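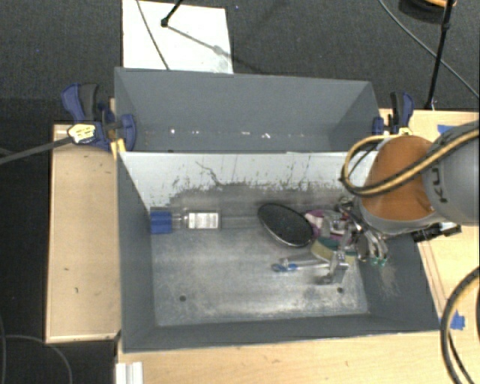
Issue 26, page 31

Bin picking cell: questions about the July stop

These are the questions we have been getting since the cell was taken out of service in July. Answers are by Jong-dae Cha, who looks after the cell. If yours isn't covered, ask him before you run anything.

What happened?
The gripper went too low during a pick and pressed on the floor of the front compartment. The arm did not stop right away. It kept pushing for a short distance, then dragged sideways until the controller raised a protective stop. No one was hurt. One finger pad was torn off and a fingertip bracket was bent.

Why didn't the arm stop when it touched the floor?
The contact limit was set too high. It had been raised to 141 newtons for an earlier job with heavier parts and was never set back. The limit is saved with the job file, and the new job was made by copying the old one.

So it was an operator mistake?
No. The operator loaded the job listed on the sheet and followed the start procedure. Nothing in the procedure told anyone to check the limit. It does now.

Why did the gripper go too low in the first place?
The bin had moved. It is held by two bar clamps, one on each side toward the rear, and the left one had worked loose. The bin tipped a little when a finger caught the divider, and after that the depth readings no longer matched the saved floor height. The picking software (Kandine) was using the saved height as its lower bound.

Are the scratches on the divider from this?
Some may be. The wall was already scuffed and stained, and we have no earlier record good enough to compare. We are not going to guess. From now on the bin gets looked over at the start of each month and new marks are written in the log.

Does it matter which objects are in the bin?
Yes. Flat or thin things lying close to the floor, like the slim silver hand tool, bring the fingers down the farthest. A bottle on its side or a sponge leaves more room. The failed pick was on a thin item. Until further notice, do not use thin items in unattended runs.

The pile tends to end up on the right side. Is that a problem?
It can be. The arm comes in from the right, so picks there put the wrist close to the bin wall and the cable loop close to the right clamp. Spread the objects out by hand before you start — with the arm stopped and the pendant in your hand.

Was the cable damaged?
We found rubbing on the outer jacket but no broken wires. Heiskanen supplied new cable ties and the bundle was dressed again. Check that the loop moves freely and doesn't catch on the clamp handle.

What are the limits now?
Contact force is 24 newtons for all jobs in this bin. It is locked with a password. If a job trips the limit over and over, report it. Do not ask for a higher number to get through the day.

What should I do if it stops with a finger against the floor?
Leave it. Do not press reset, since the first move after a reset may be sideways. Switch to manual, jog straight up at the lowest speed, then check the fingertips and both clamps.

Is the Kumo cell affected?
It uses the same copying method for job files, so its limits were checked too. They were fine.

When will unattended runs start again?
After the fixed bin mount from Rollura is in and tested. We don't have a delivery date.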